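From: Anisa Rahman
To: Brivinham Locks and Clocks list
Date: 21 June 2019
Subject: Re: [locks-clocks] What do you do with a lock that has no key?

Orlando, thank you for such a great question, and sorry I sat on it a couple of days! I kept starting an answer and then wandering off to the bench to check something. Your message is quoted first and I'll go through it after that.

> From: Orlando Villca
> Subject: [locks-clocks] What do you do with a lock that has no key?
>
> Hi all,
>
> My aunt cleared out her garage in Erport and I came home with a coffee
> can of old padlocks, plus a little round alarm clock that runs when it
> feels like it. Two of the padlocks are open and swing fine. The rest are
> shut and there is not one key in the can. Number 3922 is stamped on the
> bottom of one of them, if that helps anybody.
>
> I have squirted oil in everything. Was that wrong? My neighbor says it
> was wrong.
>
> Also, do people here work on the clock and the locks on the same
> table, or is that asking for trouble? I only have the one table.
>
> Orlando

Your neighbor is half right. A drop of light oil on the shackle where it goes into the body is fine, and I do it all the time. Inside the keyway is another matter, as oil holds on to every bit of lint and pocket dust that comes near it, and after a year or so you've got paste. What's in there now you can rinse out with a spray contact cleaner. Hold the lock keyway down over a rag, give it a couple of short bursts, let it drip, and do it again until the drips come out clear. Then leave it overnight and use dry graphite or a PTFE spray the next day. Please open a window! I did a whole batch in my laundry room once and had a headache until supper.

The stamped number might be a key code, and it might be a model or a batch. Check the others in the can. If several have the same number, it's probably the model. If they're all different, write them down, one per index card, and take the cards and the locks to a locksmith who still cuts by code. The old guy at Restrepo on the Ronent side of town does it while you wait and loves being asked. Bring the locks along, since he likes to see them before he cuts (and I like watching him see them).

For the open ones, you have the best kind of starter lock right there. Clamp one gently with a scrap of leather in the jaws, work the shackle, feel where it drags. A shackle that drags on one side is usually a little bent or has a burr at the notch, and a few strokes of a fine file will cure it. Go slowly and try it after every stroke. I ruined a very nice one by getting cheerful with the file.

Now, one table or two. I have one table too, and I love having both on it. Locks are dirty and clocks hate dirt, so the only real rule is that the clock stays closed while any lock is being cleaned or filed. Closed and off to the side, it can sit there all afternoon and keep you company.

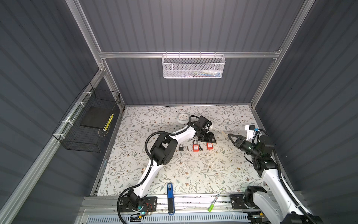
Brivinham Repair Club, Locks and Clocks Group

I'm very fond of a patterned cloth for this kind of thing, and the leafy one with the little brown and tan flowers is my favorite, though I know some of you swear by plain white. Small parts do get lost in a busy print. My answer is to keep the pretty mat for sorting and handling, when everything is still in one piece, and to put a white dinner plate or a baking tray on top the minute a screw comes out. A plate with a rim is best. Springs will still leave, but they have to work for it.

The white mesh basket hung up at the back is another habit I'd recommend to anybody. Small things go up off the work surface, you can more or less see through the sides, and you get your elbows back. I keep a marker within reach at the front edge as well. Every lock that comes in gets a strip of masking tape with a number on it, and the same number goes on the index card with whatever I know: where it came from, open or shut, key or no key, what I put in it and when. It seems fussy with only a few locks, and then somebody hands you a coffee can.

On to your clock. A small alarm clock that runs when it feels like it is very often just a battery contact, if it's a battery one. Take the battery out, look for white or green crust, clean it off with a cotton swab and a bit of vinegar, follow with a swab of rubbing alcohol, and dry it well. Bend the spring contact out a hair. Try a fresh battery, and I mean fresh from the packet, as I've chased a fault for an entire evening that was in the "new" battery. If it's a wind-up one, please don't oil it from the outside! Tell me whether it stops face up, face down or standing, and after how long, and we can narrow it down from there. Mine quit after 45 minutes every single time, but only standing up, and it was a hand rubbing on the glass. Such a satisfying thing to find.

As for the shut ones with no keys, don't cut them yet. Clean them first, all of them, and see what you have. A surprising number of old padlocks take very simple keys, and I have a cigar box of odd ones you're welcome to go through. I've opened two of my own that way, and I yelled both times.

Bring the whole can to the next bench evening if you can stand to carry it. Bring the clock too, wrapped in a towel and in a separate bag from the locks, please. And would somebody who has a spare small vise bring it along? Ours has a jaw that walks.

Anisa

P.S. Orlando, what do the shackles look like on the shut ones, round or squared off? And is the 3922 on the flat of the bottom or up beside the keyway? I'm dying to know.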